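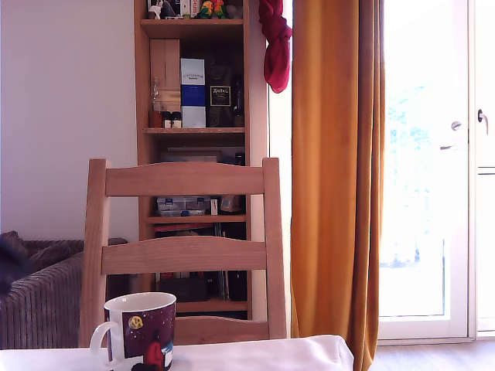
Figure 2. Light wooden chair with two horizontal back rails, seen from behind, at a table with a white cloth.

4. Chairs kept, repaired and replaced

4.1 What was recorded

The household survey in Dundness closed on Sunday, February 19, 2023, with usable returns from 647 households. Each household was asked to list every chair normally used at a table, to say where it had come from and to report any repair made while it was in their possession. Folding chairs stored for guests were listed separately and are left out of the results below, as are office chairs, high chairs and benches. The final list contains 2,685 chairs.

The unit of analysis is the single chair. This matters for sets, where one member may have been glued or re-seated while the others were left alone. Earlier work on household furniture has often treated a set as one object with one age and one condition. In our returns that would have hidden most of the repairs, which were seldom made to a whole set at once.

Respondents described the chairs in their own words and also chose from a short list of back types: solid panel, vertical spindles, horizontal rails, upholstered, and other. The horizontal rail type covers everything from plain two-rail kitchen chairs to taller ladder-backs with several slats. We did not ask for the species of wood. In the pilot, many people named a species with confidence and then gave a different one for another chair of the same set, so the question was replaced with a choice between light, medium and dark.

4.2 Where the chairs came from

Most households had chairs from more than one source. The most common pattern was a set bought new, with one or more unmatched chairs that had arrived later from a relative, a neighbor or a sale. Inherited chairs were more common in the older streets near the harbor than on the newer estate, and the difference remained when we compared only households of similar size.

Two local names came up often enough to be coded. Plesano was a furniture shop that sold unfinished and lightly finished chairs for many years and closed before the survey began. Petrauskas is a small joinery workshop that still takes in chairs for repair. Respondents sometimes used "a Plesano" to mean any plain wooden kitchen chair, whether or not it had been bought there, and we therefore counted a chair as coming from the shop only when the respondent said who had bought it. This rule probably undercounts purchases from the shop among inherited furniture.

Secondhand chairs were described in more detail than new ones. People remembered who had given them, what the weather was like when they were carried home, and how many had been on offer. New chairs tended to be described by color and by the room they were bought for. We note the difference without giving it much weight. A chair with a story may simply be easier to write about on a form.

4.3 Kinds of repair

Loose joints were the most frequent problem by a wide margin. The usual complaint was movement where the seat meets the back posts, followed by a loose stretcher between the legs. Worn or broken seats came next, then damage to the surface such as rings, scratches and heat marks. Broken back rails were rare. Where they did occur, the account nearly always involved a chair that had been tipped backward or lifted by the rail while something heavy was on the seat.

Three courses of action were open to an owner with a loose chair. It could be kept in use as it was, repaired at home or taken to somebody else. The first was the most common. A good number of respondents reported that they knew which chair in the house was the loose one and made sure visitors did not sit in it. Several wrote that the chair had been in that condition for as long as they had owned it.

Home repair generally meant glue. Few respondents said that they had taken the joint apart and cleaned it before gluing, and those who had not were more likely to report that the same joint had failed again. Screws and metal brackets were also used, mainly on chairs that had already been glued at least once. The workshop owner told us that brackets make later work harder, as the screw holes weaken the wood next to the joint. We have no measurements of our own on this point.
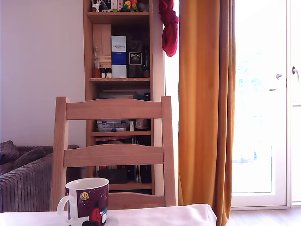
Taking a chair to a workshop was unusual and was limited almost entirely to inherited chairs and to full sets. Cost was mentioned, but less often than we had expected. More respondents said that they did not know where such work could be done, or that they would feel foolish bringing in a single cheap chair. Households that had used the Petrauskas workshop had almost all heard of it from someone who had used it before.

4.4 Return visits

In June a smaller group of households agreed to a visit at home. The visits were arranged by Aušra Mets, who also coded the written comments. Each visit lasted roughly 2 hours and was held at the table the household used for meals. Respondents were asked to go through their chairs one at a time and to say again what they had reported on the form.

The spoken accounts agreed well with the written ones on the source of each chair. They agreed less well on repairs. Some repairs had been left off the form because the respondent had not thought of them as repairs. Tightening a bolt, adding felt to the feet and tying a cushion over a split seat were the main examples. In 7 households a chair reported as untouched was found during the visit to have an old glued joint, and in none of these could the respondent say who had done the work.

Seating habits also came up, though they were not part of the visit guide. In most households each adult had a usual place, and the chair at that place was not always the best one. People would move a chair they disliked to an empty side of the table but would rarely change the place they sat in. Where chairs did not match, the odd one was most often found at the end of the table or against a wall, holding coats or mail.

4.5 Limits of the data

The survey relies on what people were willing and able to report. Ages of chairs were given in broad bands, and the older bands are likely to be unreliable. Discarded chairs are almost absent from the record. A household that had thrown out a broken set and bought another would appear in our data as a household with sound chairs and no repairs, and this will make new furniture look more durable than it may be.

The returns were entered in Meltura, the database kept by the project, and each entry was checked against the paper form. Where the number of chairs on the form and the number described in the comments did not agree, the household was contacted again. Forms that could not be settled in this way were dropped before analysis and are not part of the totals given in 4.1.

Rented homes are a further difficulty. Some tenants listed chairs belonging to the landlord and others did not. We kept these chairs in the count of chairs in use but removed them from the comparison of repair decisions, where the tenant may have had no say. The next section takes up the question of sets, and of what households did when one chair in a set could no longer be used.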